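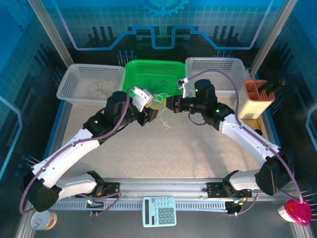

Green basket, blue walls, cables on both sides.

Kundska Cord Kit: I finally like opening the junk drawer
Review by Fotini Tsolakis
26 October 2020

I've been a basket person for years. Phone chargers, the cord for the old camera, earbuds with one working side, all of it went into a basket, and when the basket got full I bought a second basket. So when my sister-in-law Puspita Yusof gave me the Kundska Cord Kit for my birthday I said thank you and thought, great, more stuff to put my stuff in. That was in May. I've since bought two more kits with my own money and I'm a little embarrassed by how much I want to talk about them.

What's in the box

You get 11 mesh pouches in three sizes, a roll of hook-and-loop tape you cut yourself, a sheet of write-on tags, and a shallow tray with movable dividers. There's also a folded card with drawings of how to coil a cord, which I skipped and then went back to (more on that further down).

The pouches are the star. The mesh is open enough that you can tell a black charger from a black charger with a slightly different end, and the zippers run all the way around the corner so the thing opens flat like a book. The small ones fit a pair of earbuds or one phone cord. The medium takes a laptop charger, brick and all, if you coil it neatly. The large one swallowed every holiday light extension cord we own, and I had been keeping those in a grocery bag on a nail.

Setting it up

I dumped everything on the kitchen counter one rainy afternoon and it took me until dinner. My pile came to 117 cords, adapters and mystery plugs. I counted because my husband bet me it was under fifty! He did the dishes all week.

The sorting itself was fun in the way cleaning out a purse is fun. I made a pile for things we use every day, a pile for things that belong to something we still own, and a pile of orphans. The orphans went to the electronics bin at the dump. Cut the tape a bit longer than you think, maybe the length of your finger, because the short pieces pop open on anything thick.

About that coiling card: I had always wrapped cords around my hand and elbow like my dad did with the garden hose. The card has you make one loop over, then one loop under, so the cord doesn't twist up on itself. I felt silly practicing it. Now my headphone cord drops open in one go and I make people watch me do it.

Where it struggles is the skinny stuff. Thin wires are slippery and springy and they find each other no matter what you do. The tape is too wide for them, and a bundle will slide right out of the loop if you pick it up by the wrong end. I ended up using bread ties inside the small pouches, and that works fine, but I'd love to see Kundska throw in a few narrow ties.
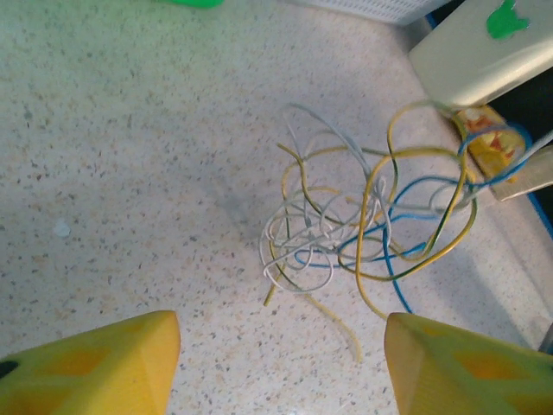 How it has held up

Really well! The zippers still run smooth, and I'm not gentle. One tray divider has a crack at the notch from when I forced it in backward, so that one's on me. The tags are the only part I'd call cheap. Ballpoint rubs off them within a few weeks. A fine-tip permanent marker has stayed put so far.

I washed two of the pouches after a hand lotion accident in my suitcase. Cold water, a drop of dish soap, hung over the faucet overnight. They came out looking the same as the others.

Compared with the Prilivside roll

My neighbor Ross Rutherford swears by the Prilivside roll, a long strip of pockets you roll up and tie, and he let me borrow it for a trip. It's lovely to look at and it packs smaller. For travel I might even pick it over mine. At home, though, you have to unroll the whole thing to get one cord, and I know myself, I'd stop rolling it back up by the second day. If you live out of a bag, get the roll. If you have a drawer that fights you when you pull it, get the Kundska.

Small gripes

The tray is a hair too wide for my narrowest drawer, so measure first. The pouches only come in gray. And the box is packed with far more plastic wrap than a bunch of mesh bags needs.

Would I buy it again

I already did, twice. One set lives in the desk and one went to college with my daughter, who has texted me exactly one photo of her dorm room and the pouches were in it, in use, on a hook. I was so pleased.

Four and a half stars, the missing half for the tags.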